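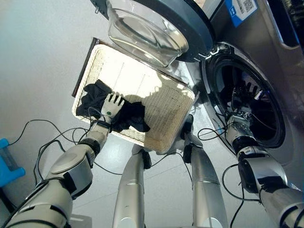 Section 6. Leveling and First Wash

Complete this section after the water supply and drain hose have been connected. Do not plug in the machine until step 4.

1. Check that all transit bolts have been removed from the rear panel. Store the bolts with this guide. They must be refitted before the machine is moved to another address.

2. Place a spirit level on the top panel, first from side to side and then from front to back.

3. Loosen the lock nut on each front foot with the wrench supplied. Turn the foot clockwise to lower the corner or counterclockwise to raise it. When the machine is level, tighten each lock nut upward against the cabinet.

Note: The rear feet are fixed. On uneven floors, use the Trirkley leveling pad (part 279). Do not use cardboard, wood or folded cloth under the feet.

4. Plug the machine into a grounded outlet. Do not use an extension cord.

5. Open the water valve fully and inspect both ends of the inlet hose for leaks.

6. With the drum empty, add a small amount of detergent to the main compartment and select Cotton 140 °F. Set the spin speed to 1000 rpm and press Start.

CAUTION: The door glass becomes hot during this cycle. Keep children and pets away from the machine.

7. At the end of the cycle, wait for the door lock light to go out. Wipe the door seal with a dry cloth and leave the door ajar.

If the machine moves or knocks during the spin, press Pause, wait for the drum to stop and repeat steps 2 and 3. If error code 198 appears, close the water valve, unplug the machine and contact Trirkley Customer Service.

Laundry may be loaded once the first wash is complete. Empty all pockets and close zippers before loading. Wash dark items separately for the first few cycles.

Revised June 14, 2023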